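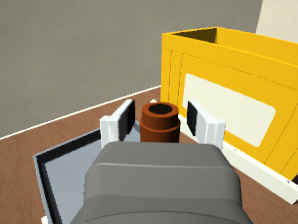

Wrist cam vs overhead cam for small round parts – what are you all running?

Simulation and Controllers > Grippers and Sensing

padwear_pete
Posted Monday, November 24, 2025

OK so I've spent my whole weekend on this and I need other opinions before I talk myself into something dumb. I'm trying out two camera setups in sim for a parallel gripper job. Little stepped cylinders, open at the top, a tray, and a yellow sorting bin with compartments. One policy gets the wrist camera only, the other gets a fixed camera that looks down at the whole table. Same arm, same Stelero controller settings, same lighting, 120 tries each.

The wrist one failed 14 times. The fixed one failed a lot more than that, and I didn't even finish scoring it because I got annoyed (I know, I know). Most of the misses on the fixed camera are the same thing: it closes a hair early and clips the rim with one pad.

What bugs me is how much of the wrist view is just gripper. The housing eats the bottom middle and hides the lower end of the part right when I care about it most. So why is it winning?!

tallmast
It's winning because the fingers are always in the same place in the image. The policy only has to learn "part goes between the two dark things." With a fixed camera it has to work out where the hand is every single time, and if you're feeding it small images the part is a few pixels wide. I wouldn't read more into it than that.

qd_orbit
Gonna disagree a little. I ran a fixed camera on the Skorklow arm all last February and it was fine, better than fine, once I moved the camera closer and cropped. Pete, how far back is yours? If it's looking at half the floor you're not comparing cameras, you're comparing resolution.

padwear_pete
Ha, fair. It is pretty far back. Let me post the wrist view first so you can see what I mean about the housing.

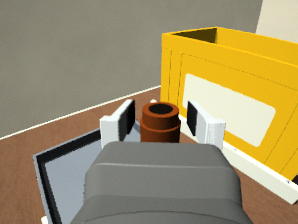 Wrist view in sim. Part between the fingers, corner of the yellow bin off to the right, gray housing taking up the bottom middle.

You can see the opening of the part fine, and the step where it gets wider. The bottom you just don't get. I tried tilting the camera four degrees and all that did was trade the bottom of the part for more wall. I could raise the mount, but on the real arm that thing would smack into the bin every time it reached over a divider.

lurch_and_hold
Are those the stock pads? With dark pads on pale fingers you get really nice contrast, and I bet that's half your result. I swapped to light gray pads on my Skinbridge gripper (they grip better, I love them) and my wrist camera policy went to pieces until I retrained. So if you're picking a camera for real hardware, test it with the pads you're going to use!

padwear_pete
Stock, yeah. Hadn't even thought about pad color, ugh. Adding it to the list.

tallmast
Pad color matters way less than lurch thinks if you randomize textures at all. Pete, do you randomize?

padwear_pete
...lightly

qd_orbit
lol. OK but post the fixed view, I want to see how bad it is.

padwear_pete
Fine, you asked for it. Everything's crowded up at one end of the table and then there's all that bare wood.

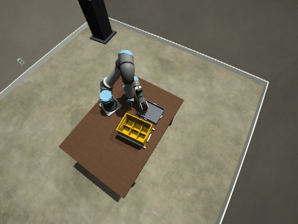 I set the camera back that far so I'd never lose the elbow, which sticks up pretty high when the arm folds over to the tray. Seemed smart when I was debugging collisions. For picking it's probably way too much floor, and I never went back and changed it – so qd_orbit, you win that one.

qd_orbit
Yeah, you're spending most of your pixels on concrete. The part is a speck. Crop to the plate, the tray and the bin and run it again. Also the arm throws a pretty dark shadow toward the bin, and I'd watch that. On mine the policy started following the shadow instead of the fingers.

lurch_and_hold
Or stop choosing and feed it both? I did wrist plus fixed with the Ismail driver pack and the only real pain was getting the two streams to line up. Two frames of lag on one of them and it got weird fast, lots of hovering.

tallmast
Both is overkill for a gripper with one degree of freedom and a round part. More cameras, more calibration, more stuff to knock out of place. I'd ship the wrist one and fix the 14.

lurch_and_hold
Hard no from me. The wrist camera can't tell you which compartment you're over until you're already there. Picking is the easy half.

padwear_pete
That's a good point, I've only been scoring the pick so far. Placing is a whole other script. I'll crop the fixed view tonight, leave the controller alone, rerun the 120 and score the whole thing this time. Pads after that. If anyone has a mount that sits lower on the Stelero wrist flange without blocking the fingers, please send me a link, I'll take anything at this point.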